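Cleaning the Inside of a Desktop Tower

Bench notes, Tesgate workshop page. Revised March.

A desktop tower that stands on a floor pulls in carpet fiber, pet hair and kitchen grease along with ordinary dust. The deposits collect in four places: the front intake, the processor cooler, the power supply grille and the bottom of the drive bay. A machine that has become louder over a year or two usually has a blocked cooler. Clean it before pricing a new fan.

Tools and supplies

Soft brush, 1 inch, natural bristle. A clean paintbrush is suitable.
Canned air or a hand blower.
Vacuum with a hose, to be held beside the case and kept out of it.
Phillips screwdriver, No. 2.
Lint-free cloths.
Isopropyl alcohol, 90 percent or stronger.
Wooden skewer or chopstick.
Shallow dish for screws.
Anti-static wrist strap, if available.

Do not use furniture spray, glass cleaner, or any cloth that has been through the dryer with a softener sheet.

Power and position

Shut down from the operating system. Turn off the rear switch if there is one, pull the power cord, then press the front button for a few seconds to discharge what is left. Disconnect the monitor, network and USB cables. If the rear panel has more than two similar connectors, put a strip of masking tape on each cable and number it.

Carry the tower to a table with good light. A folded towel protects both the table and the paint. Lay the case on its side with the removable cover facing up. On most business desktops the cover is held by a latch or by one or two thumbscrews at the back. Slide it toward the rear before lifting. A cover that will not slide still has a screw in it somewhere.

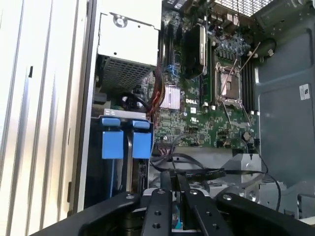 Work from the highest point of the case to the lowest, so that loosened dust is not dropped on parts already cleaned. With the tower on its side, the power supply housing and the metal bracketwork come first, and the motherboard, lying flat at the bottom, comes last. Drive carriers are the next stop after the power supply. Many manufacturers color the parts meant to be handled, and the two bright blue latches below the silver drive cage on this Dell are easy to find without a manual. Brush along the gap between neighboring latches, and move any thin cable there to one side with the skewer. Do not pull on it. Finned heatsinks, including the small one on the board beside the logo, are brushed parallel to the fins. Brushing across them packs lint into the slots.

Power supply

Never open the power supply housing. The capacitors inside can hold a charge after the cord is out. Clean the grille from outside with the brush dry, holding the vacuum hose 4 inches away to catch what comes off. Short bursts of air through the grille are acceptable if the fan blades are held still with the skewer. A fan spun by compressed air can overspeed and damage its bearing.

Fans and coolers

Hold the blades. Brush each blade on both faces, then the hub, then the frame. Grease film does not come off dry. Wipe it with a cloth barely dampened with alcohol and leave it to evaporate. If the processor cooler sits under a plastic shroud, remove the shroud and inspect the intake side of the fins. Lint forms a felt mat there that can often be lifted off in one piece with tweezers.

Do not remove the processor cooler itself unless new thermal compound is on hand. Once the joint is broken, the old compound must be cleaned off and replaced.

Motherboard

Use air first and the brush second, with very light pressure. Surface-mount parts are small and their solder joints do not tolerate scrubbing. Keep the can upright. A tilted can sprays liquid propellant, which chills the board and leaves condensation. Do not put alcohol into slots or connectors. Touch bare metal on the chassis before each session at the board and again after walking across a rug.

Empty memory slots and white connector headers hold dust at their corners. One burst of air along the length of the slot is enough.

Case walls and filters

Ridged and channeled panels hold dust in the recesses. Wrap a damp cloth over the end of the chopstick and run it down each channel. The painted or plastic exterior may be washed with a drop of dish soap in warm water, applied to the cloth and never to the case. Removable foam or mesh filters can be rinsed under the tap and must dry completely. Allow overnight.

Cables

Note how each loop runs before moving it. A power cable lying against a fan frame makes a ticking noise that is often mistaken for a failing drive. Tuck slack behind the bracket or secure it with a hook-and-loop tie. Zip ties are not recommended inside a case that will be opened again, as cutting them puts a blade next to wire insulation.

Check before closing

All power and data connectors pushed fully home.
Memory modules latched at both ends.
Drive latches closed.
No screw left in the case. Compare the dish against the empty holes.
Fans turn freely by hand.

Replace the cover, connect the power cord and monitor only, and start the machine. Listen for one minute. If there is no display, shut down, pull the cord and reseat the memory, which is the part most often disturbed during cleaning.

Intervals

Hard floor, no pets: every 12 months.
Carpet or one pet: every 6 months.
Kitchen, workshop or smoking household: every 4 months.
Raising the tower off the floor on a stand or a low shelf reduces the buildup considerably. Leave clear space behind the rear exhaust.

Storage of supplies

Canned air is kept below 120 degrees F and away from the furnace. Alcohol goes in a closed metal cabinet. Mark the brush ELECTRONICS on the handle and do not lend it to the paint shelf.

Related pages: Cleaning a Laser Printer Paper Path. Sharpening Small Screwdrivers. Labeling Cables With Masking Tape. Drawer Dividers From Scrap Hardboard.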